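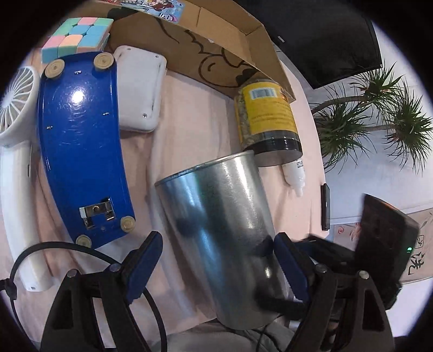
Last edited in September by kane_t

Handheld grippers vs. a second arm: where would you put the money?

kane_t
OK so we finally got a number for next year and it's smaller than I hoped. We have one arm now, and the plan in my head was always a second one. Then I sat down with the quotes and started wondering if I should buy a stack of handheld grippers with cameras on them and let people collect grasps at their own desks. The shot up top is the kind of thing I mean, metal cylinder between the fingers, everyday junk all over the table. Plenden wants 316 a unit for the hand tool if we take 18 of them. I'd love to hear from anybody who has bought in that range, good or bad!

yurani.tello
We went handhelds first and I'd do it again. One thing though, budget for pads. The blue ones on yours look a lot like what we run and we go through them like printer paper. I put a pads line in the spreadsheet the second year and people laughed at me until they saw the total (they stopped laughing).

fbravo
I'm going to disagree with Yurani here, sorry. Eighteen handhelds means eighteen things to calibrate, charge, label and go looking for when somebody takes one home. We bought a smaller batch from Flulier and half of my month went to chasing cables. If you already have one arm running well, a second arm gives you a spare when the first one is down. That alone paid for ours.

kane_t
@fbravo that's fair, and the cables do worry me. You can see the loop hanging off to the left in my picture. Did yours come with any kind of strain relief or did you make your own?

fbravo
Made our own. Velcro and a printed clip. It's cheap, but put the hours in your plan, because somebody has to sit there and do it.

Ottmar W
What are you going to pick up with them? I ask because everybody prices the tool and forgets the objects. Shiny metal like that is a pain for us on the camera side, you get the fingers reflected right in the surface. Clear jars too. If your job is mostly that sort of thing I'd spend on lighting before I bought a single extra gripper. We set aside 400 for lamps and diffusers and I wish we had done it a year sooner.

kane_t
Household stuff mostly. Jars, squeeze bottles, a puzzle cube, boxes. Lighting wasn't on my list at all, so thank you, it is now.

yurani.tello
Agree with Ottmar on lights. Don't agree with Fermín on the spare arm — a spare that sits there all year is a very expensive coat rack. Get a service contract and ask for a loaner in writing. Aravena gave us one when we pushed.

fbravo
Ours doesn't sit, it runs nights. But sure, if you can't keep two busy then don't buy two.

dardo_e
Coming at this from the purchasing side. Ask Plenden for a trial of 2 units before you sign for 18. Wumeo did that for us and we changed the finger size on the real order, which would have hurt to find out later. Also check if the price includes the camera mount. Ours didn't.

kane_t
Just checked the quote and the mount is a separate line. Ugh. Emailing them now about the trial, will post when I hear back.

Ottmar W
Ask about shipping on the pads while you're at it. They got us on that one.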